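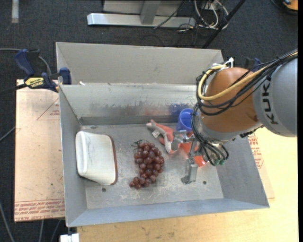 Filed under: Facilities & Workshop | Local

Welmont workshop settles on open metal bins for mixed returns

The Welmont lending workshop in Prallton has finished changing over its returns area from deep plastic crates to open sheet-metal bins set at table height. The last of the crates was taken out of service in July. Mixed household goods, play food, soft toys, cups and small containers now pass through the metal bins before they are checked and put back on the shelves.

The change was proposed by Siham Hourani, who runs the returns desk, after a review of how long items stayed in the crates before anyone identified them. The crates were deep and had straight sides. Small hard items worked their way to the bottom under plush and fabric, and staff had to empty a crate completely to find them. In the review period, 51 items were listed as missing and later found in a crate that had already been marked as checked.

The new bins are shallow by comparison. Each is an open rectangular tray with sloping walls and a flat floor, so that round items move toward the middle and stay within reach. A tall panel at the back keeps goods from going over the far side when a bag is tipped in from the front. The bins rest directly on wooden tabletops and are not bolted down. Two people can lift one off for cleaning.

Reinhold Kohlhase, who specified the bins, said the slope of the walls took the longest to settle. "Too steep and you have a crate again. Too flat and everything sits against the edge and gets knocked out," he said. Four versions were folded from scrap sheet and tried at the desk before an order was placed with Plavilero, a metal shop on Laskowska Street. The trial versions were kept and are used for spare parts in the back room.

Bare metal was chosen over a painted or lined floor. Kohlhase said a lining would have been quieter but would need replacing, and that paint chips were a concern with children's goods. The metal marks easily. The floor of a bin in regular use shows pale scratches and blotches, and the back wall is scuffed along its lower half where goods land against it. Color transfer also occurs, mostly red and blue. The workshop treats this as normal wear and does not polish it out. A bin is withdrawn only if an edge lifts or a seam opens.

Under the revised procedure a bin holds one mixed load at a time. A load is spread by hand until no item is fully covered, then cleared in a fixed order. Hard hollow items such as cups and containers come out first, are turned over to check for anything inside, and go to the wash rack. Soft toys come out second. Their tags are read, and the toy goes either to the laundry cart or to repair. Clustered items, including the bunches of grapes from the play food sets, are left until last and are lifted from underneath, with the stem left alone. Halina Kubiak, who wrote the procedure, said pulling on stems accounted for most of the damage to the fruit sets in the past.

"A bunch of grapes is an awkward thing to store and an awkward thing to pick up," Kubiak said. "It is wide at one end and narrow at the other, and the small ones at the narrow end catch on whatever is next to them. We had plush toys coming out of the crates with grapes hooked in the seams."

Paper scraps and loose tags are removed after the load has been cleared. They tend to collect along the ledges, and a soft brush is kept at each table for them. Bins are wiped with a damp cloth at noon and again at closing. Solvent cleaners are not used.

Noise was the main complaint during the changeover. Hard goods dropped onto bare sheet metal can be heard in the reading room next door, and Rosalinda Villanueva, who manages that room, asked for the tables to be moved. They now stand on the carpeted side of the returns area, away from the shared wall. Villanueva said the level was acceptable after the move, except when bags were emptied from above shoulder height. Staff have been told to rest the bag on the front wall of the bin and slide the contents in.

The workshop has five bins in use, and no further order is planned this year. Lighting over two of the tables will be changed, as the glare from the metal makes pale and white items harder to check for hairline cracks. Matte covers for the lamps have been ordered and will be fitted when they arrive.

Borrowers do not need to do anything differently. Goods should still be returned dry and in a closed bag, with the loan slip on the outside. Sets may be returned in parts, but the slip must say which parts are still out. Containers should be returned with their lids off and packed separately.

Brândușa Pană, who handles loans, said slips for the old crates would be accepted until the current pads run out. The returns desk opens at 10 a.m. Bags left at the door before then are logged under that day's first load.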